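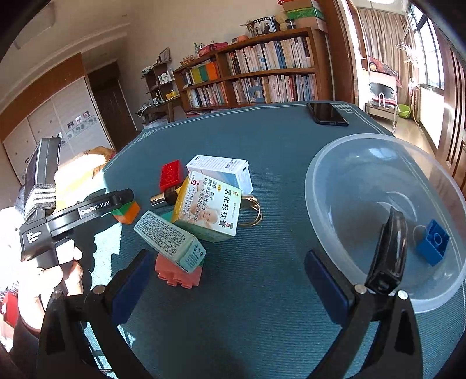

Item 2. Lost property and the medicine shelf

Present: Irén Fekete (chair), Qistina Teoh, Eetu Leinonen. Apols Dezső Simon.

Drawer contents tipped out on the teal mat. Ointment carton (baby on the front, Chinese print), other small boxes, toy bricks, gold rings all mixed in. Agreed medicines and toys not to share a drawer agian.

Qistina to check dates on cartons. Bricks back to Warndale playroom. Rings - notice up till Sunday.

Item 3. Keys, room 142. Held over, Dezső has teh list.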